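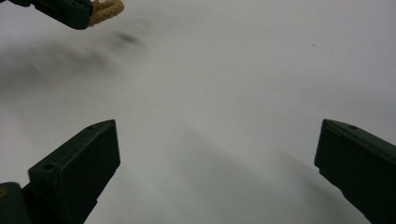 つや消しの白い面。上部中央は明るく、下側と右側は灰色に寄る。

室内用の白い塗料には、購入者が色見本帳で区別できないほど近い色が並ぶ。塗料メーカーWastelで配合を担当するシェイラ・ムニョス氏は、現行の白だけで39色を管理している。入社から8年、扱ってきたのはほぼつや消しの白である。

「白の配合で最初に決めるのは色ではなく、光をどの程度散らすかです。酸化チタンの量、粒径、体質顔料との比率。ここが決まらないうちに着色顔料の話をしても、あとで全部やり直しになります」

酸化チタンは隠ぺい力を担う顔料だが、増やせばその分だけ白くなるわけではない。濃度が上がると粒子同士が近づきすぎ、一粒あたりの散乱効率が落ちる。氏によれば、配合の初心者が最もよく間違えるのがこの点だという。

「隠ぺい力が足りないと言われて、顔料を足す。少しは改善しますが、原価に見合いません。粒子の間隔を保つために細かい炭酸カルシウムを入れるほうが効くこともあります。ただ、入れすぎると塗膜がもろくなる」

つや消しの度合いは、塗膜表面の微細な凹凸で決まる。Wastelではシリカ系のつや消し剤を使い、光沢計で測定したあと、必ず目視でも確認する。数値が同じでも、斜めから見ると差が出る試料があるためだ。

「壁は正面だけから見るものではありません。窓際の壁を廊下側から見ると、ほとんど面に沿って光を見ることになる。その角度で急に光る塗膜があります。ローラーの継ぎ目が出るという苦情は、たいていそれです」 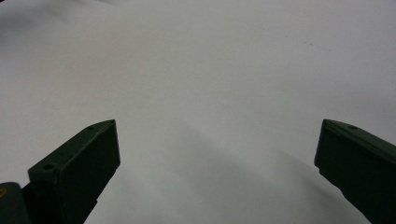 継ぎ目の原因は塗膜の厚さの差だけではない。塗り重ねた部分でつや消し剤の沈み方が変わり、表面の粗さに差が出る。乾燥が速い日ほど目立ちやすい。同社の技術資料では、乾き始めた縁にローラーを戻さないよう指示しているが、現場で守られるとは限らない。ムニョス氏は配合の側で許容幅を広げる方針をとり、造膜助剤の種類を3月から切り替えた。

「乾燥を遅らせれば継ぎ目は減ります。その代わり、ほこりを拾う時間も延びる。どちらの苦情を受けたいかという選択になります」

目視の確認には手順がある。照度を2000ルクスに固定し、試験板を水平に置いて上から見る。次に板を立て、横からの光で見る。判定者は同じ板を続けて5分以上見ない。目が白に順応し、黄みの差を拾えなくなるからである。

試験室の照明を設計したのは、測光機器会社Murnowのファーガル・クインラン氏だ。ムニョス氏は当初、天井全体を均一に光らせる案を求めたが、クインラン氏は反対したという。

「均一にすると、凹凸が見えなくなると言われました。光に方向がなければ影ができない。影がなければ粗さは読めない。言われてみれば当然で、いまは拡散光と斜光を別の回路にして切り替えています」
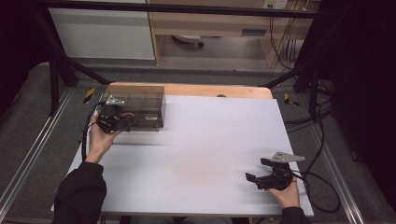

周囲の物の色も判定に影響する。白い面は近くにある物の色を返すため、試験台の上に何が載っているかで見え方が変わる。ムニョス氏が問題にするのは、彩度の高い物よりも、むしろ薄く色のついた透ける物である。写真の白い板に載っている、内側の仕切りが透けて見える褐色の半透明ケースのような物がそれにあたる。透過光が隣の白に落ちれば、その部分だけが黄色く判定されかねない。板を支える明るい色の木の台も、判定の場であれば灰色の布で覆いたいと氏は言う。赤い物なら誰でも気づいてどけるが、淡い褐色は見落とされやすい。

「色差計は試料に密着させて測るので、周囲の影響を受けません。だから数値と目視が食い違ったときは、まず机の上を見ます。配合を疑うのはその後です」

経時変化の話になると、説明はさらに細かくなった。つや消しの白は汚れが入りやすく、こすると凹凸がつぶれてつやが出る。拭いた跡が光って残る現象で、汚れよりも苦情が多い。対策として硬い樹脂ビーズを加える方法があり、同社は原料会社Yadavのダヤナ・ソテロ氏と粒径の選定を続けている。

「大きいビーズは摩擦に強いのですが、手で触るとざらつきます。小さくすると感触は良くなり、今度はつや消しの効果が弱くなる。二種類を混ぜた試作が、いまのところ一番ましです」

試作品の保管方法についても聞いた。塗板は暗所には置かない。油性のアルキド樹脂では暗所で黄変が進むことがよく知られており、比較用に残した古い板が使えなくなった経験があるためだ。現在の水性品ではその心配は小さいが、手順は変えていない。散光の入る棚に立てて並べ、裏面に配合番号と塗布日を書く。

次の課題は天井用の白だという。壁と同じ塗料を天井に塗ると、入射光が少ないために一段暗く見える。反射率を上げる余地はもうほとんどなく、わずかに青みをつけて明るく感じさせる手が残る。

「青みは入れたくないんです。夜、電球色の照明の下で緑に転ぶことがある。それでも昼の見え方を優先してほしいという依頼は来ます。今月中に三つ試して、だめなら断ります」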